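Neleck Community Help
Topic: Collecting Demonstrations

Patterned work surface and cable clutter in a two-arm cell - keep or remove before continuing collection?

Posted by Oliwia Sadowski
Category: Data quality

I am responsible for the collection of demonstrations at a small training laboratory in Hestomville. Our operators guide two arms through a plug-and-socket task: pick up a plug adapter, bring it to a colored outlet on a power strip, and release it there. The finished set will be used to train an imitation policy. We record one fixed view and a wrist view for each episode, along with joint positions and gripper opening.

We have completed 528 episodes of a planned 1358. Before we proceed, I have been asked by our program lead to settle two matters in writing.

The first concerns the surface. The floor of the cell is covered with a leafy printed mat, and a reviewer at our partner site has recommended a plain gray one. The second concerns the cords. Our written procedure says only that the objects should be "placed naturally," and operators have understood this in different ways. Some leave the cords spread over the mat, and others move them to the back edge before every episode. 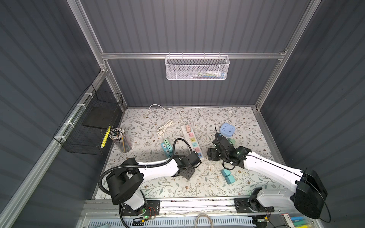 Two-arm cell with the power strip and plug adapters on the mat.

I would be grateful for advice on the following points. Should the mat be replaced at this stage, or would a change in the middle of collection do more harm than good? Should loose cords be treated as part of the task or as clutter to be cleared? Finally, is there an accepted way to record the starting layout so that it can be checked later?

Please note that we do not have the means to repeat the completed episodes.

3 replies

Mireille Hakim
Forum moderator
Marked as helpful by the original poster

I would advise against replacing the mat for the whole of the remaining set. If the first 528 episodes have one background and all later ones have another, the background becomes tied to everything else that changed over the same period, such as operator skill and any repairs to the arms. A policy trained on the combined set may come to rely on that difference in ways that are hard to find afterward.

If you wish the policy to cope with other surfaces, introduce them in short blocks and return to the original mat between blocks. At Valdebenito we used blocks of 6 episodes, with the surface for each block drawn from a list prepared in advance. Operators did not choose the surface themselves. The name of the surface was stored with every episode, and any episode without that entry was held back from training until it could be checked.

With regard to the cords, the deciding matter is where the policy will be used. If the cell will have cords in it during normal operation, they belong in the examples. They should then vary in position from one episode to the next, and that variation should be planned. An operator who is told to place things "naturally" will usually settle on two or three arrangements and repeat them for the rest of the shift.

I would also ask you to review the wrist recordings separately. A cord that takes up very little of the fixed view can fill a large part of the wrist view once the gripper comes down toward the mat.
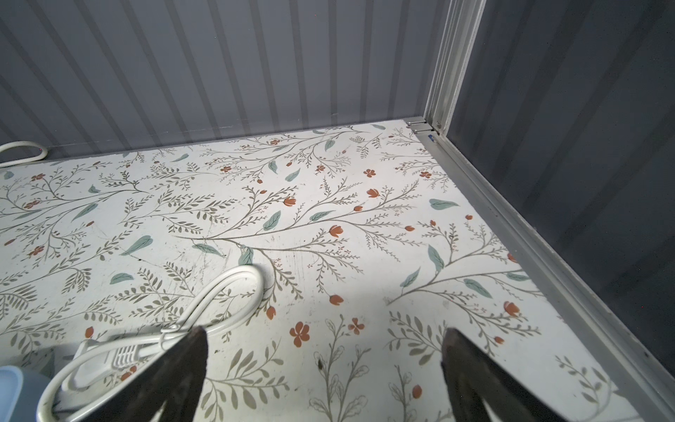 For this reason our reviewers marked three things in each wrist recording: whether the target was in view at the start of the approach, whether a cord lay near the fingers, and whether a cord was touched before the grasp. The third mark proved the most useful. Of the first 238 episodes we reviewed, a good number had been labeled as clean successes although the finger had pushed a cord aside on the way down. We kept those episodes and corrected their labels. We removed only the ones in which the operator had stopped and reached into the cell by hand.

As to your last point, save a still from the fixed view before each episode begins and store it under the episode number. A written layout code may be added, but it should not take the place of the still. Codes are entered from memory at the end of a long session more often than supervisors would like to believe.

devance_lab
Member

Agree with the above on the mat. Our group had a similar set and kept the printed surface throughout, with no trouble in training that we could trace to it. Please do wipe it down and log the date if you ever change to a fresh sheet, even one in the same pattern. The pattern will not line up with the old one.

I would not spend much time on cords. Color changes applied during training handled most of it for us.

Mireille Hakim
Forum moderator

A brief correction to the preceding reply, for the benefit of later readers. Color changes may help with the background, but they do not alter where a cord lies or whether the gripper touches it. Cord position has to be varied during collection. The advice on logging a fresh sheet is sound, and I have added it to the setup checklist in the Data quality section.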